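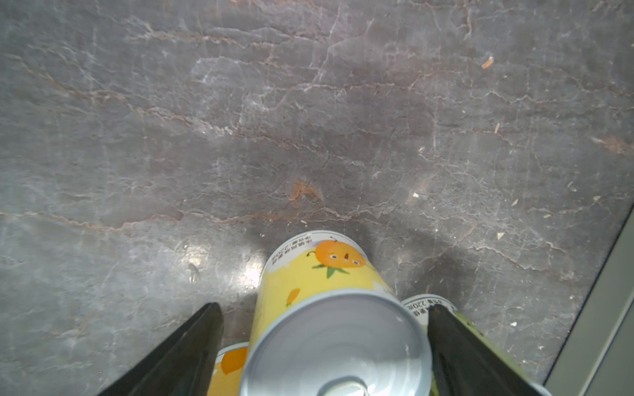
Tasters wanted: does "chilled flavour" mean anything?

Canned fruit drinks keep turning up with words like "chilled flavour" on the label. I have my doubts that a drink can taste cold when it has been sitting in a warm cupboard, and I'd like them tested by people who don't work in marketing.

Rornedia is looking for adults to taste plain, unbranded drinks and tell us what they notice. We wrote to 3000 households in December and 1578 replied, mostly to say they already knew the answer. We would still like to check.

You'll come to our rooms at Clemetti for 2 sessions, a week apart. You drink small cups, fill in a form and go home. If everything tastes the same to you, write that down. The last firm to run a test like this, Shehu, left out anyone who couldn't tell the drinks apart, and I don't think much of their results.

A soft peach drink with a label to match, cheerful fruit and all, will probably be scored as sweeter than it is. That's my guess, so half the cups will be served with the can in view.
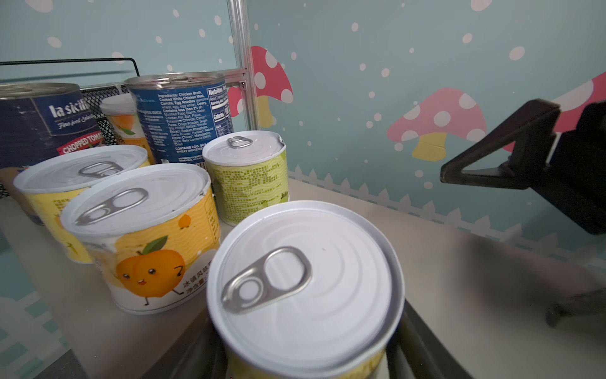 Who can apply

Anyone over 18 with no fruit allergies. Please don't apply if you sell drinks or have a heavy cold. We pay travel and a flat fee, and we won't promise you'll enjoy it.

Write to Chi-keung Siu at Rornedia by Feb 20, 2020, saying which drinks you usually buy.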